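Print | E-mail

Ticket 2112: Label printer skips every few labels after driver update
Status: Closed
Opened by: Kelly Andrade, Clumbridge stockroom
Assigned to: Ashwin Sundaram
Opened: 04/09/2026

Problem as reported

The Valtonen label printer at the packing station started skipping labels after the Ilteck driver was updated. It prints two or three good ones, feeds a blank, then prints the next label starting halfway down. Restarting the printer clears it for a few minutes. The other printer, by the loading door, has the old driver and works fine. Kelly had a batch of 705 labels to get out and moved the job to that one.

Log

Ashwin: Asked for the driver version, the label size set in the software and the size printed on the box. Kelly sent all three. The software was set to the right size. The driver page had gone back to its default stock, a little longer than ours. Changed it back and printed a test run. Better, but still a blank now and then.

Ashwin: Ran the gap sensor calibration from the front panel – hold Feed until the light blinks twice, then let go. It failed the first time with a media error. Opened the lid, took the roll out and found label glue on the sensor window. Cleaned it with an alcohol wipe and let it dry. Calibration passed on the second try.

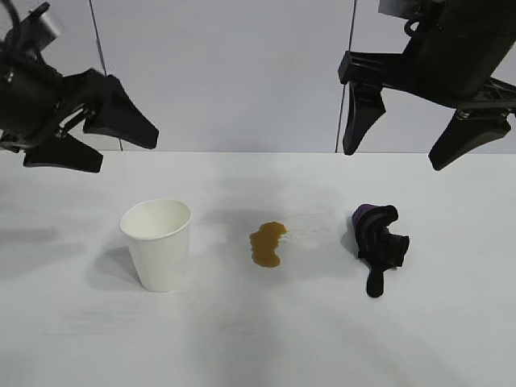
Kelly: The skipping has stopped but the print is now very pale on the left side. I raised the darkness two steps and the right side smeared. I also wanted to know if we can put small labels on our white-topped tables and the other equipment with this same stock, since Asuka Amano is redoing the asset list. Not urgent.

Ashwin: Pale on one side is usually head pressure or a roll that is not seated. Please put darkness back to where it was, check that both roll guides touch the roll, and press the lid down on both sides until it clicks. On the asset labels – the current stock is paper and will rub off. Shinji Kudo has polyester stock in the small size. Ask him for a roll and open a separate ticket for the template.

Kelly: Left side of the lid was not clicked. Print is even now. Ran the rest of the day's labels with no blanks.

Resolution

Stock size corrected in driver, sensor cleaned, gap calibration run, lid latched. Reiko Arai has turned off automatic driver updates on both printers.

If it comes back, check the stock size in the driver first. Calibration will not hold if that is wrong.

Related tickets

1966: Label template prints upside down
1083: Loading door printer drops off network
705: Barcode scanner adds an extra zero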